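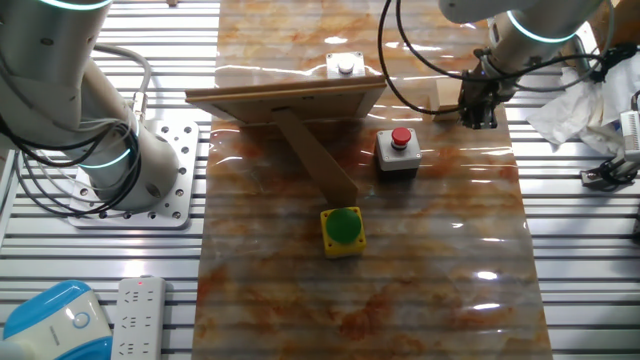 Figure 1. Flat board supported on a wooden strut, on marble-patterned film.

Section 4: Laying the Surface Film and Propping the Display Board

4.1 Scope

This section applies to the Tavach tabletop display set when it is assembled on a slatted metal work table. Solid tabletops are covered in Section 3. The procedure requires one person for the board and strut, and two people for the film where the strip is longer than the installer's reach.

4.2 Before You Begin

Confirm that the following have been unpacked and are within reach:

Surface film, marble pattern, supplied on a roll
Flat board
Wooden strut
Upright wooden block
Soft dry cloth

Keep the cardboard core from the film. The film must be stored rolled, pattern side out, and must never be folded.

4.3 Laying the Film

1. Wipe the table rails with the cloth and remove any swarf, grit or tape residue.

2. Place the roll at one end of the table, centred between the two long sides.

3. Unroll the film slowly along the table, stopping every 50 cm to check that it is running straight.

4. Smooth the strip by hand from the centre outward. Do not use a scraper or the edge of a ruler.

5. Leave the film overnight if it continues to curl at the ends.

Note: Faint ripples are normal where the film passes over slats and do not affect the stability of the board. Creases are a different matter. A creased section should be trimmed off or moved to the far end of the table.

Note: The glossy finish reflects overhead lighting. Where glare is a concern, change the angle of the board or dim the nearest lights.

4.4 Propping the Board

1. Lay the board flat on the film at its intended position.

2. Raise the board to a slight angle, in the manner of a partly opened lid, and hold it there.

3. Bring the strut under the board so that it slopes diagonally down to the film, as in Figure 1.

4. Lower the board gently until its weight is taken by the strut. Keep one hand beneath the board until the strut has settled.

5. Stand the wooden block upright behind the right end of the board.

6. Press lightly on the top edge of the board. If the foot of the strut slides, lift the board, wipe the film and repeat from step 2.

CAUTION: Pinch hazard. Keep fingers clear of the underside of the board while it is being lowered.

CAUTION: Do not place objects on the raised board. The strut is held by contact alone – it is not fastened at either end.

4.5 Cleaning and Storage

Clean the film with a barely damp cloth and dry it at once. Solvent cleaners will dull the colour of the pattern. Before rolling the film, remove the board first, then the strut, then the block. Wooden parts should be stored flat in a dry cupboard, away from heaters.

4.6 Replacement Parts

Replacement film is ordered under part number 438 from the Arevdale office. Requests for wooden parts should be addressed to Branislav Michalík, Parts and Documentation.

Section revised June 10, 2022.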